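Kitchen notes: resting times for frozen custard

Members who use the Broster compressor churn have asked why the second batch of the day comes out softer than the first. Wálter Huaranga ran the same vanilla base through the machine twice in April and kept a log of both runs. The base was 744 g in each case, made with whole milk, double cream, egg yolks and sugar, and chilled overnight in a covered jug.

The first batch reached a firm soft-serve texture in the normal time. The second went in as soon as the bowl had been rinsed and took noticeably longer. The rinse water had warmed the bowl, and some of it was left under the paddle. Drying the bowl fully and running the machine empty on the cooling setting before pouring brought the two batches level.
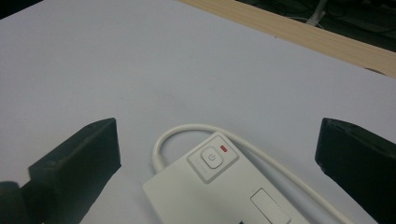 A white power strip on a white tabletop.

Members with the older Gillix model, which uses a pre-frozen bowl, cannot make a second batch this way. The bowl has to go back into the freezer overnight. A spare bowl is the simplest answer if two flavours are wanted on the same day.

Dayana Castaño adds a note on sugar. Cutting it by more than a small amount gives a harder ice cream that is difficult to scoop straight from the freezer. If a less sweet result is wanted, replace part of the sugar with dextrose and leave the rest of the recipe as it is.

The custard recipe is on sheet 200 in the members' folder. Corrections to the log should go to Wálter before the next issue.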